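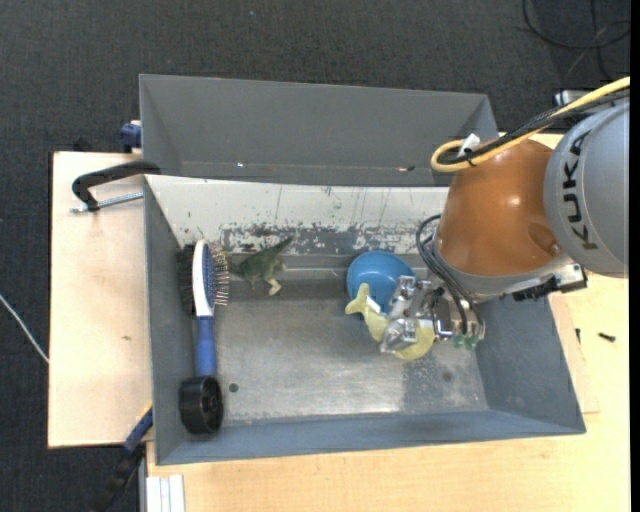 4. Sorting the small items (bins)

Before you start: clear the tabletop, have both grey bins to hand. Kultcombe pack users, skip to step 3, your bins come ready labelled.

1. Set the first bin flat on the wood. Not half on the board, half on the table, it will rock.
2. Second bin goes directly behind. Leave a gap of 2 cm so you can get your fingers in to lift either one.
3. Bowls first. Rim up, towards the back wall.
4. Toys and odd shapes next, in front of the bowl. Curved ones can lean on it, thats fine.
5. Small collection only. If you can't see the bottom of the bin anywhere, stop and start the second.
6. Check nothing sticks up over the rim. Tails, handles, spouts. Turn them down or lay them flat.
7. Write the contents on the Stureo card, slide it in the holder. Pencil, not pen.

Note: blue bowl and yellow toy can share a bin. Older sheets said sort by colour. Ignore, we sort by size now (G. Egger, September).

Note: soft things do not go in these. Use the Hopkin bags, section 5.

CAUTION: do not stack a full bin on an open one. The top one drops in and jams and you will need two people to get it out.

CAUTION: max 50 items per bin for the very small stuff (beads, counters, pegs). Heavier than it looks.

Emptying

1. Take the big things out by hand, bowl before toys if it's free, otherwise whatever is lying over it.
2. Tip the rest onto a tray. Slowly.
3. Wipe inside, corners too. Damp cloth, no spray. Leave to dry before you refil.

Missing cards or a cracked bin: tell Johanna Kuster, Forard stores desk. Spare bins come in packs of two. Card holders are ordered seperately, see parts list at the back.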